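Bench notebook -- Poline rollout, returns room
June 2021

Okay, catching up, because I let this slide and Hubert Eder has been asking what we've got written down. (Not much, Hubert! Sorry.)

So Fellex wants the two-armed unit sorting mixed housewares in their returns room, and before anything goes on the floor over there we run it in the sim. I did 30 runs this morning with the table set, mostly plates and fruit and hand tools, all jumbled together the way the sorters say it comes in. I asked them for the worst table they could think of and they were very happy to help.
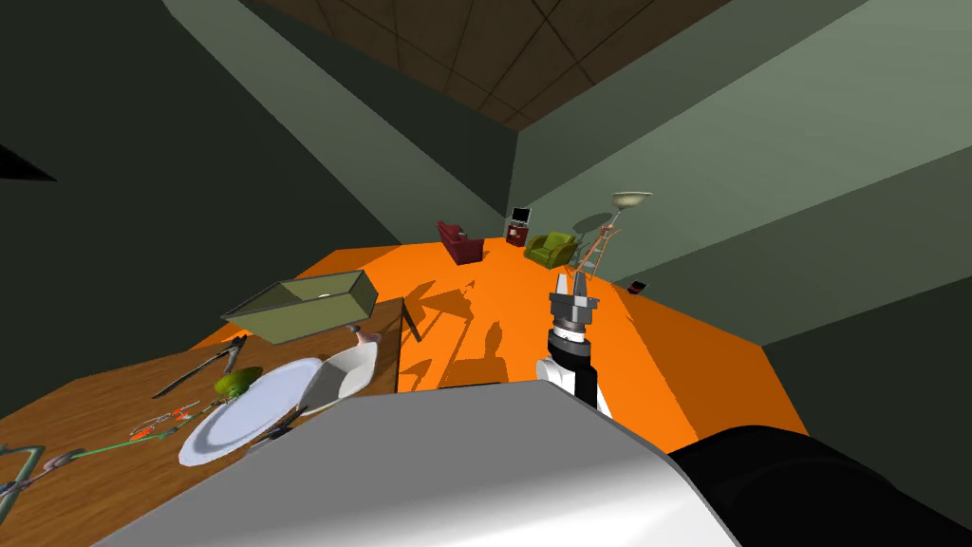 What I keep going back to is the talk with Owen crew, that's the early shift. They have 3 people on the table now. The plan says 2 once the robot is in, with the third moving over to inspection and handling whatever the robot kicks back. Same pay grade, Hubert checked. But the woman who has been there longest asked who decides what gets kicked back, and I didn't have a good answer, so I wrote the question down and I'm putting it here too. Right now it's a threshold I picked. She has been making that call by hand for years and hers is probably better than mine.

Things the sorters told us that I want in the spec:
-- They don't lift plates flat, they tip them up first and get a finger under.
-- Clear stuff gets done last, when the table is quiet.
-- If two things are touching they slide one off before picking anything.

The clear stuff one is a big deal for us. See-through items are where I trust the depth numbers least, and I'd much rather have the arm stop and ask than guess. 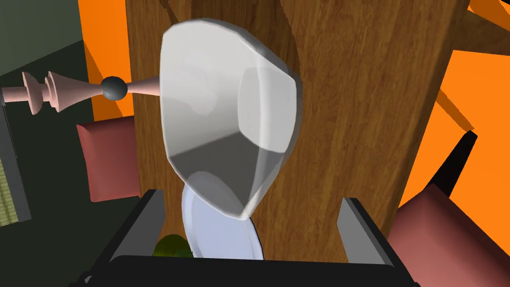 Trays and kickbacks

Nerkeck (the scheduling side) wants every kickback logged with a reason code. Fine, but their list has 146 codes on it and no person standing at a table is going to scroll through that! I said give the inspector a handful of big buttons and let us sort out the rest later. Hubert agrees, Nerkeck is thinking about it.

Also worked on tray approaches, one small item in a dark tray and the arm coming in from the side. I want the inspector to be able to leave a tray where it suits them -- if they end up lining up trays for the robot all day, we've just handed them a worse job than the one they had. 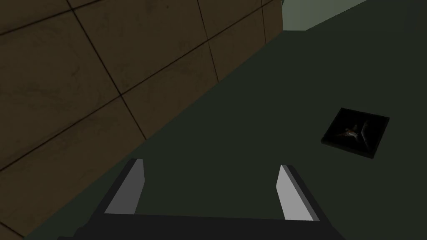

Tray run, gripper open, small item in the dark tray.

To do before July: redo the threshold with the early shift in the room, get the button list agreed, ask Hubert if the sorters can come over and watch a few runs with us.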